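Worktables: what changed over the break

The long tables in the Jedside room were sanded and refinished in December, and all of them are back in use as of 17 January 2026. Thanks for putting up with the folding tables in the hallway. They have gone back to storage, so if you left a bag or a pencil case under one of them, check the lost property shelf by the door.

The old tops had picked up years of glue, marker and knife cuts, and the varnish had gone soft near the radiator. Oliwia Piątek did most of the sanding and picked the new finish. She went with matte. The old gloss threw the ceiling lights back at anyone trying to do close work, and the sewing group had been asking about it for a long time.
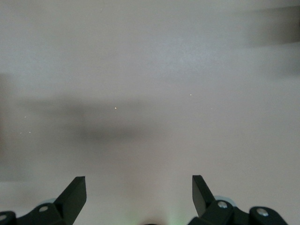 A matte top is easier on the eyes, but dust is harder to spot on it until the light catches it. Please wipe down your place before you start as well as when you finish. It takes a minute. A damp cloth is enough for most things - wring it out well first, then go over the table again with a dry one. Clean cloths are in the top drawer under the window. Used ones go in the bucket, not back in the drawer.

Please don't use the Solirow spray on the tables. It is fine for the sink and the windows, but it leaves a film on this finish that shows up as streaks. The same goes for scouring pads and anything with bleach in it. For dried glue, lay a damp cloth over the spot for up to 6 minutes and lift it with a plastic scraper. If it won't come off, leave it and write it on the sheet by the light switch.

Cutting mats are now required for all knife work. We bought four new large ones to go with the old set, and they are stored flat in the Nyitrai cabinet. Don't lean them against the wall, they warp. Hot glue guns need to sit on a tile, and so does the small iron.

The whole job came to 700 dollars, including the sandpaper and the rental of the sander. That came out of the Traltside sale money, which leaves a little for new chair feet. The old rubber ones are leaving black marks on the floor.

One table still needs a second look at the corner nearest the sink. Oliwia will do it on an evening when the room is free - there will be a note on the door. It needs three days to cure after that, so please keep heavy boxes off it until the note comes down.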